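A **solenoid lock** is an electromechanical latch in which a metal plunger is moved by a current-carrying coil. Small types are used on cabinets, parcel lockers, cash drawers, and the lids of storage bins. They differ from motor locks in having a single moving part and a very short stroke.

## Construction

The coil is wound on a plastic bobbin and enclosed in a folded steel housing, open or closed at the sides. The plunger slides inside the bobbin. A return spring pushes it outward when no current flows. Some plungers have a beveled tip so that the lid can be pushed shut without power; others are plain rods and have to be withdrawn before closing.

Two wires leave the coil and usually end in a keyed plug. Coil polarity does not matter in most direct-current types unless a protective diode is built in.

## Operation

In a *fail-secure* lock the plunger stays extended when power is lost. In a *fail-safe* lock it retracts. Lids on storage bins are nearly always fail-secure, as the coil then draws current only during opening. Most small coils are rated for intermittent duty and overheat if held on. The Garent bin controller limits each pulse to 822 milliseconds.

## Mounting in plastic lids

Threaded holes in the housing allow it to be screwed to a flat panel. On thin plastic, a backing plate spreads the load. The plunger must line up with a hole or strike plate in the bin wall, and the rim of the lid limits how close to the edge the housing can sit. Flelden lids allow 13 mm of clearance behind the rim. Enough slack is left in the cable for the plug to be reached with the lid open.

Where several locks are fitted to one set of bins, the housings are commonly numbered by hand to match the controller outputs (Figueiredo, *Small Latches*, p. 92). 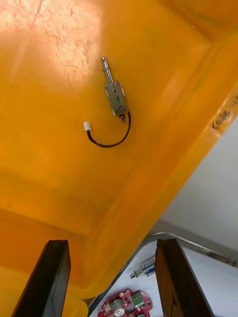 *Solenoid lock on an orange-yellow plastic part, with white connector. The housing is marked "9".*

## Faults

- **Plunger sticks:** side load from a warped lid, or dirt in the bobbin.
- **Weak pull:** low supply voltage or a hot coil.
- **No movement:** open coil, loose plug, or broken wire at the housing exit.

Oil should not be used on the plunger. Dry graphite is suitable.

## See also

- Electric strike
- Cam lock
- Baumgart latch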